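Speaker notes: Good practice for hand-held gripper recording in homes
Clostum technical session, 50 minutes

Slide 4. Setting up the task
Remind the audience that the Losano guideline covers both operators and locations. Finger pads are to be inspected before each session. The table should hold only the items named in the task sheet. Pause on the slide for questions about thin objects.
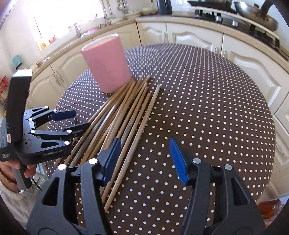
Slide 5. Acceptance rules
State the threshold: 95 percent of recordings must pass review. The May audit covered 3,426 recordings from Brudano sites, and 86 were returned for correction. Refer questions on cable routing to section 3 of the guideline. Hand over to the Yazdani team for the review procedure.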